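**Location sound: what we changed after the Pokthorpe shoot**

3 November 2020

The Pokthorpe short wrapped last week, and Trí Lò has finished syncing the dialogue. Most of it is usable. Two scenes will need some replacement lines, both from the kitchen location, where the refrigerator was left running through the master shots. Delia Painemal caught it on headphones before the close-ups, so those are clean.

A few things are going to be done differently on the next production.

**Room tone.** Record it before anyone starts moving lights. On Pokthorpe we left it until the end of each setup, and by then half the crew was carrying stands down the stairs. We came home with 88 seconds of clean tone for the whole kitchen. From now on the assistant director calls for a full minute once the camera position is locked, and everyone stands still, including the people in the hallway.

**Refrigerators and heating.** Whoever switches off the refrigerator leaves their car keys inside it. It's an old habit on film sets and it works. Thermostats go on the sound checklist with a name next to them.

**Lavalier mics.** The Hyvönen wireless packs held up well, but we went through batteries much faster in the cold. Change them at lunch whether the meter says so or not. Used ones go in the red bag, which should never go back in the kit.

**File names.** Trí received 189 sound files, and nearly 40 minutes of his first day went to working out which ones belonged to the second kitchen scene. The recorder had been reset and was numbering from one again. Say the scene and take out loud at the head of every file, even for wild lines. Write it on the sound report at the same time. If the slate is wrong, say so on the recording and carry on.

**Boom position.** Rehearse with the boom in place. On three setups the operator first saw the blocking when the camera was already rolling, and the mic ended up too high to be much use. Ask the camera operator for the edge of the shot and mark it on the wall with tape if you need to.

The next project is Gunimon, a two-hander set almost entirely in one apartment. Delia is mixing again. The Etumus recorder is back from repair and will be the main machine, with the older unit as backup. Both need to be set to 48 kHz and 24-bit before they leave the store room.

If you want to train on boom for Gunimon, write to Delia before the end of November. You don't need experience, but you do need to be free for both rehearsal days.

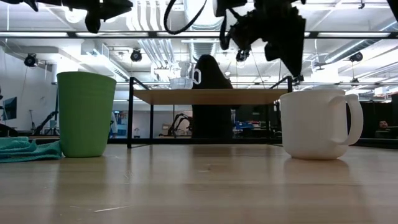
*Green cup and white mug on the tabletop.*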